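Balloons, scissors and the craft table: notes for the December fair

The craft table is back at the Mulholm winter fair this December, and once again it will be mostly balloons. Last year we ran paper lanterns and balloons side by side. The lanterns needed glue, the glue needed an hour to set, and people went home carrying things that fell apart in the car park. Balloons were the more popular half, so they get the whole table this time.

The plan is the wrapped balloon. You blow up a small one, tie it, and cover it with pieces of thin clear film, laid on one at a time with a little paste and smoothed down so they overlap. When the film has dried you can stand a paper collar round the bottom and write a name on it. They make decent place markers for a Christmas table and they cost next to nothing. A child of six can do most of it, with an adult doing the knot.

We have ordered the balloons from Lalletti again. They come in bags of 100 and we are getting the pale colours only: lavender, cream and a light green. Dark balloons look smart in the bag but they show every fingerprint and every smear of paste. Please don't bring left-over party balloons from home to add to the box. Old ones go sticky at the neck and tend to burst while somebody is leaning over them.

Size matters more than people expect. Blow them up to the size of a large orange and stop there. A balloon blown up hard is tight and slippery, and the film slides off the shoulder before the paste has a chance to hold. A softer one has a bit of give. It will also last the afternoon in a warm hall, where a tight one may not.

The film is from Pakon, on a roll. It is the thin sort and it creases as soon as you look at it. Cut it beforehand if you can, into pieces no bigger than the palm of your hand. Two people can cut a whole roll in an evening with one holding and one cutting. If you are on your own, weigh the end down with a book. When you lay a piece on, hold it by both sides, let the middle touch first and then work outwards. Picking it up by one corner gives you a twist of film and nothing else. Small creases don't matter and they look rather good with a light behind them.

Scissors go in a cup, points down, whenever they are not in your hand. We had a few near misses last year with pairs left open among the balloons. Every place at the table will have its own cup, and we'd like the scissors to go back into it each time, even if you only need them again in a minute. Bright handles are easiest to find, so if you are lending a pair, lend those. Put a bit of tape with your name on it round one blade near the screw, and you will get them back.

There will be 16 places at the table, in sittings of half an hour, starting at two o'clock. Sign up on the sheet by the kitchen hatch. Under-eights need a grown-up in the next seat, and that grown-up counts as a place, so please put both names down.

Things we are still short of: cups or beakers with a heavy base, black cloths or table covers (a plain dark table makes it much easier to see clear film), old newspapers, and saucers for the paste. Tjoa have said we can have their trestles again. They need collecting on the Saturday morning and taking back the same night, and a van would be a help. Anything lent for the table can be left in the porch, in the blue crate.

The paste is ordinary wallpaper paste mixed thin. Make it the night before and it will have lost its lumps by the time you want it. We'll do one batch for everybody, so there is no need to bring your own.

Balloon, film, scissors:
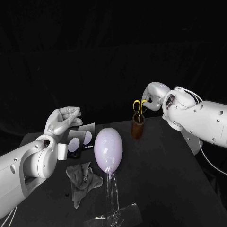
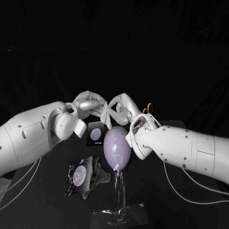

After the last newsletter one reader wrote in to say that she had tried the film with the balloon standing in an egg cup, and that it saved her holding it steady with her chin. She found a mug too wide, because the balloon sank in and stuck to the rim. Her other point was about the knot: leave the tail long, and tie a thread to it before you start pasting, so the finished balloon can be hung up to dry overnight. She used the curtain rail in the bathroom and lost one down the back of the radiator.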